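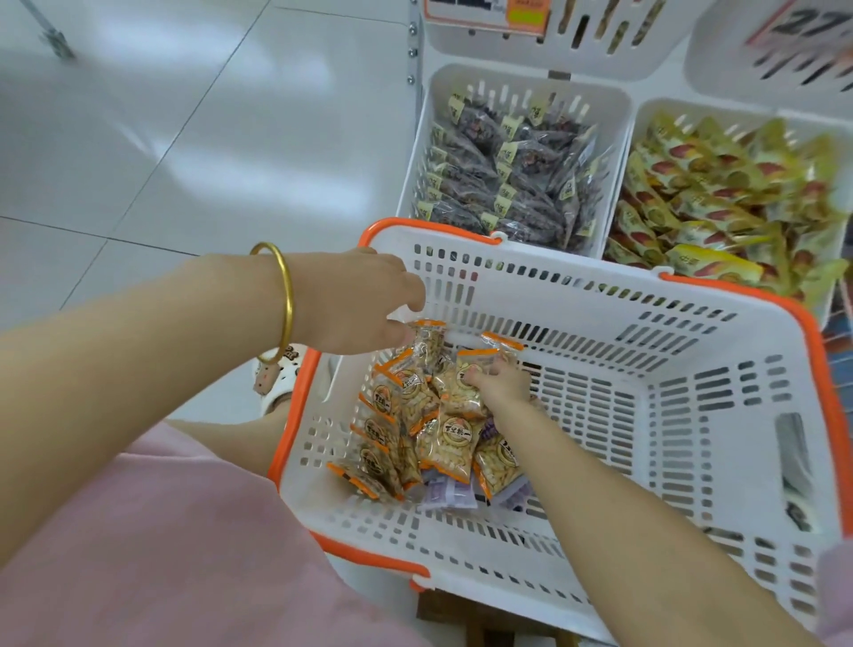 Gristwood, December 25, 2022

Merry Christmas, everyone! The house is finally quiet, there is a pot of coffee next to me, and I have been meaning to write about snacks all week, so please bear with me.

In our family the snack basket matters more than the tree. My mother started it when we were small, and I have kept it going in a white plastic shopping basket with an orange rim, much like the ones we used to drag behind us at the market on Savolainen Street. Everybody gets to dig. You are allowed to rummage right down to the bottom, and my aunts certainly do!

I always go for the little clear packets with the orange seals at top and bottom and the round label with Chinese writing on it. I can't read a word of it, but you can see the pale crunchy bits through the wrapper and that is enough for me. They are just the right size for a coat pocket or a stocking - or for eating in the car before anyone knows you bought them. The flatter ones in white and purple always end up underneath, and I have a soft spot for those too, poor things.

My friend Rowena Manalo is coming over at 2 with her boys, and she has asked me to hide a few packets for her this time. Last year she got to the basket late and had to make do with my fruitcake (she was very gracious about it). Dušan Hrubý from next door has promised his poppy seed roll again, so we won't go hungry.

I'll put up the fruitcake recipe once I find the card. It was in the blue tin in July, and I have looked in the blue tin twice.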